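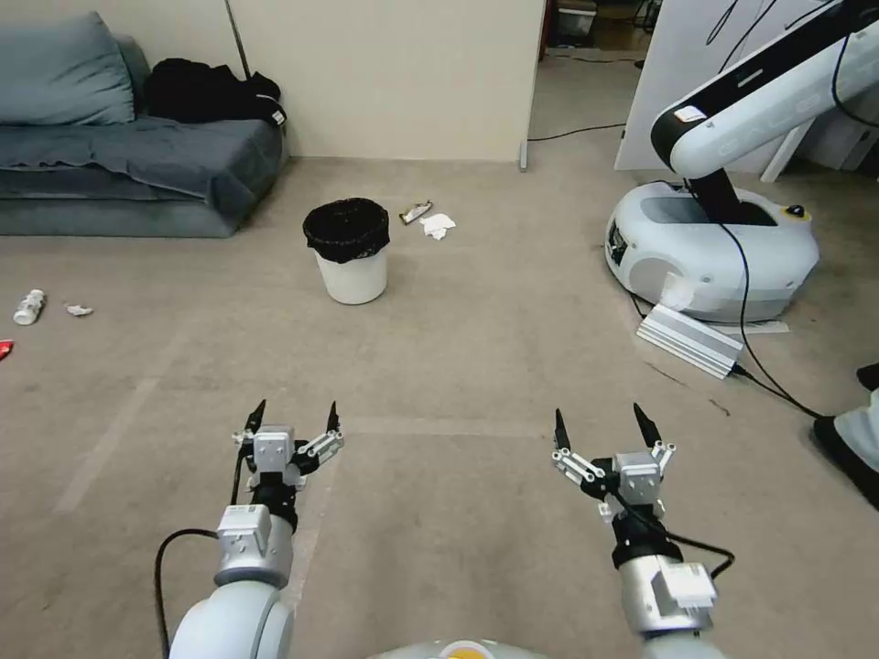

Skilten House, Fluserstead
Walk-round checklist, common rooms and stairs
Date of inspection: 28/12/2022
Previous inspection: August
Marks used: OK / Repair / Watch (look again at next inspection)

Entrance and hallway

Front door closes fully by itself – Repair
The closer is too weak. The door stops a hand's width before the frame and must be pushed. I adjusted the screw a little, but it needs a new closer. Until then please push the door behind you, also in daytime.

Door mat lies flat – OK

Hallway lights – Watch
All lamps are working. The one beside the mailboxes starts slowly, and for a short moment it is quite dark there.

Nothing stored in the escape route – Repair
A stroller and one box of floor tiles were standing under the stairs. The stroller may stay in the bicycle room, there is enough place. The tiles must go away. In August I wrote the same comment about the same box.

Stairs

Handrail fixed on all floors – Repair
Between first and second floor the lowest bracket moves when you lean on the rail. The screw hole has become too wide. I ask the company Wilosard to fill the hole and set a longer screw, not only to tighten the old one again.

Stair edges visible – Watch
The light strip on the top step is worn in the middle. The others are good.

Window on the landing – OK
The catch was oiled after the last inspection and it now closes without force.

Common room

Carpet flat, without loose edges – Watch
I walked over the whole carpet slowly, in socks, because one feels a fold better in this way. The surface is fine. At the door to the kitchen the metal strip is raised at one end, and a person who drags the feet can catch it. I pressed it down. If it comes up again, it must be screwed.

Floor free of small things – Repair
Small litter on a carpet looks harmless, but a smooth wrapper slides under the shoe. Please pick up after each use of the room, and do not wait for the cleaning day.
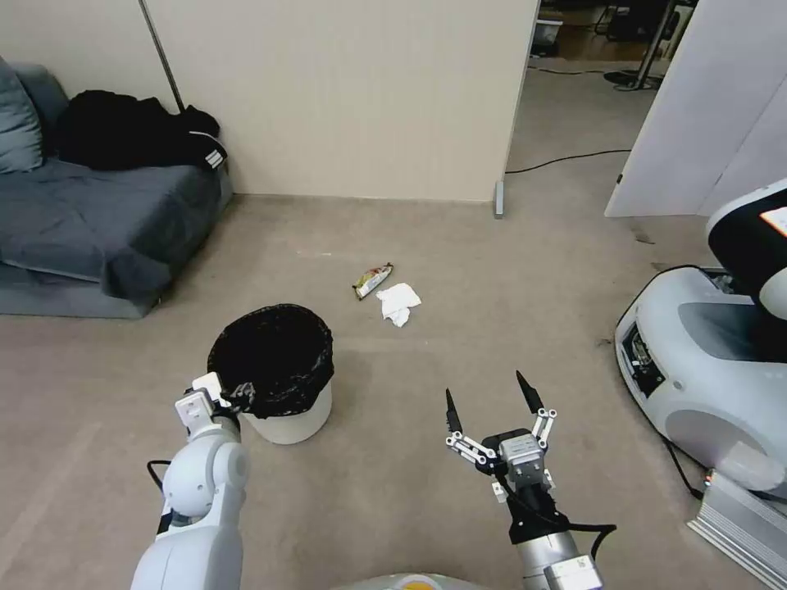 Waste bin, correct bag – OK
The bag must be folded over the rim on all sides, otherwise it falls in when it becomes heavy. Please do not put batteries in this bin. The box for batteries is in the hallway.

Electric heater – Repair
The portable heater from Hamada has a good cable and a good plug, but it was standing too near to the curtain. The rule in our house is 300 cm from curtains and sofas. I know this is more than many people keep at home. The curtain is old and I would like to keep the rule strict.

Extension cords – Repair
One cord was plugged into another cord behind the bookcase. I removed the second one. A lamp which cannot reach the wall socket should be moved to another corner.

Bookcase fixed to wall – OK
Both brackets are tight. The heavy books are still on the upper shelf and would be better below.

Kitchen

Smoke alarm, test button – OK
Loud and clear, also with the door closed.

Fire blanket – Watch
It hangs in the right place, but somebody has put a calendar in front of it. I moved the calendar.

Hot water at the tap – OK

Gap between refrigerator and wall – OK
Dusty. Not dangerous yet, but please vacuum there.

Costs, so far as I know them

Door closer with fitting: 200
The handrail I cannot estimate, Wilosard must first look at it. The other repairs we can do ourselves.

Open points from August which are now closed: landing window, kitchen alarm battery, loose tile at the back door.

Open points from August which are still open: the box of tiles, the dark corner beside the mailboxes, the key for the meter cabinet. Who has this key, please put it in the mailbox of the house – no questions will be asked.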